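The Parish Kitchen and the Return of the Shared Meal

In the market town of Momarthorpe, the midday meal was once a public matter. Mill workers ate together in a long hall beside the canal, and those who lived too far from home to return at noon paid a small weekly sum for soup, bread and a seat. The hall closed when the mill did. For most of a generation, people in the town ate lunch at their desks, in their cars or not at all.

The Momarthorpe Dining Hall reopened in May under the joint management of the town council and the Eynon Trust, which also supports a similar kitchen in neighboring Andthorpe. It seats 152 and serves a single hot dish each day, with a meatless choice. Guests pay what they are able to pay. A suggested price is posted at the door, and the staff do not ask any guest to explain the amount given.

The model is an old one. Public dining rooms of this type were common in industrial towns, where fuel was costly and many lodgings had no stove. They declined as wages rose and home kitchens improved. Interest has returned for different reasons. A survey carried out by the Trust before the hall reopened found that 40 percent of residents over retirement age ate alone every day of the week. 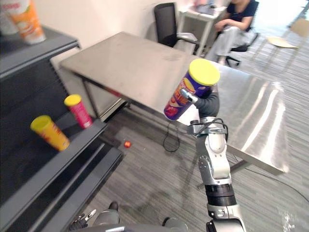
Seating was among the first questions the managers had to settle. The original hall used fixed benches, and several older residents wished to see them restored. The Trust chose long tables with separate chairs, which suit guests with limited movement and allow a wheelchair to be placed anywhere along a side. Small tables were considered and declined. In Andthorpe, where they were tried for a season, regular guests tended to claim the same corner and newcomers were left to sit by themselves.

The menu is planned a month ahead and depends heavily on growers in the Skatton valley. Root vegetables, cabbage and barley appear often in the colder months. Meat is served on 2 days each week, usually in a stew or a pie, so that a modest quantity will feed a full room. Bread is baked on the premises before opening, and what remains at the close of service is offered to guests to take home.

Packaged food has a smaller place in the hall. A side counter sells fruit, biscuits and potato chips to guests who want something for the afternoon, and its income helps to pay for heating.

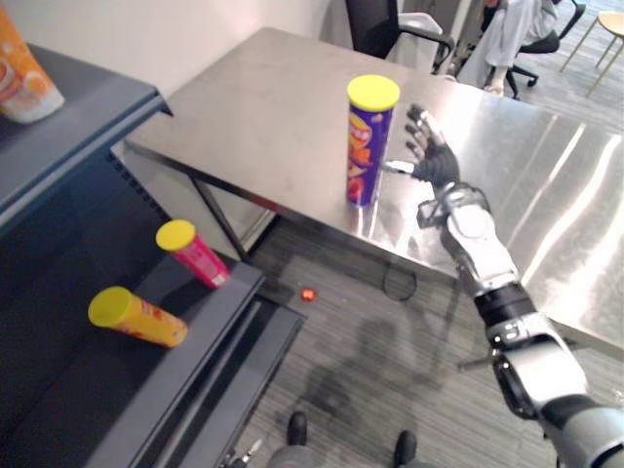 A purple chip canister with a yellow lid, on a stainless steel table.

Costs remain the chief concern. Guest payments cover 50 percent of the yearly budget, and the balance comes from the council and the Trust under an agreement that must be renewed each spring. Managers in both towns have asked for a longer term, which would allow them to hire cooks on permanent contracts and to replace aging ovens.

Skatton is now studying a hall of its own in the former grain exchange. The building has a sound roof but no kitchen drainage, and an engineering report is expected before winter. The Momarthorpe hall is open from 11:30 a.m. to 2 p.m., and no reservation is required.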